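Teinture textile Dindeo - noir et tons foncés
Fabricant : Jestard
Gamme : Dindeo Reprise

La teinture Dindeo ravive les vêtements foncés qui ont pâli au lavage ou au soleil. Elle s'emploie à la main, dans une bassine, ou en machine à chargement frontal. La poudre se dissout dans l'eau chaude et le fixateur est compris dans la boîte.

Chaque boîte contient 2 sachets, un de colorant et un de fixateur. Les deux se versent dans le même bain, le fixateur en second.

Fibres acceptées
Coton, lin, viscose et chanvre prennent la couleur dans toute sa profondeur. Les mélanges donnent un ton plus clair, selon la part de fibres naturelles. Le polyester, l'acrylique et l'élasthanne ne se teignent pas avec ce produit. Les fils de couture sont souvent en polyester et gardent leur couleur d'origine, ce qui se remarque surtout sur les surpiqûres claires.

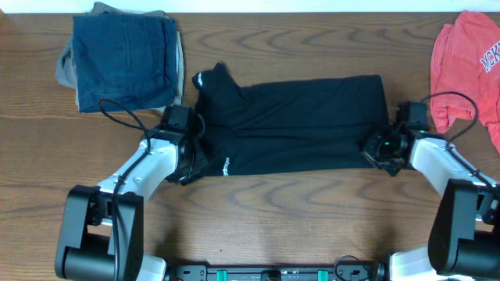 Le tissu doit être lavé avant la teinture, sans adoucissant. Les taches de graisse et de javel restent visibles après traitement : la première empêche le colorant de pénétrer, la seconde a détruit la fibre en surface. Un vêtement imperméabilisé ne prendra pas la couleur de façon régulière.

Mode d'emploi à la main
Peser le vêtement sec. Porter des gants. Dissoudre le colorant dans de l'eau à 50 °C, ajouter le fixateur, puis plonger le tissu préalablement mouillé. Remuer sans arrêt pendant les 15 premières minutes, ensuite de temps en temps jusqu'à la fin du bain, environ 70 minutes au total. Rincer à l'eau froide jusqu'à ce qu'elle soit claire. Sécher à l'ombre, à plat pour les mailles.

En machine, verser les deux sachets directement dans le tambour, poser le linge mouillé par-dessus et lancer un programme coton sans prélavage. Faire ensuite tourner un cycle à vide avec un peu de lessive.

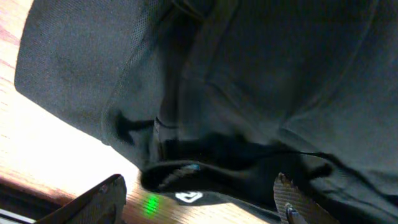 Textile gris foncé à noir, grain du tissage apparent.

Teintes disponibles
Noir, anthracite, bleu nuit, brun foncé. Le bleu nuit, repris de l'ancienne gamme Komeck, tire légèrement sur le vert quand le tissu de départ est jaune ou beige. Pour un noir franc sur un fond rouge, prévoir une seconde boîte.

Entretien
Laver séparément les premières fois, à l'envers, avec une lessive pour couleurs foncées.

Conservation
Garder au sec dans l'emballage d'origine, hors de portée des enfants. Un sachet ouvert ne se conserve pas.

Distribution : Liu, fournitures textiles. Vente à l'unité ou par carton. Le brun foncé est de nouveau livrable à partir de juin.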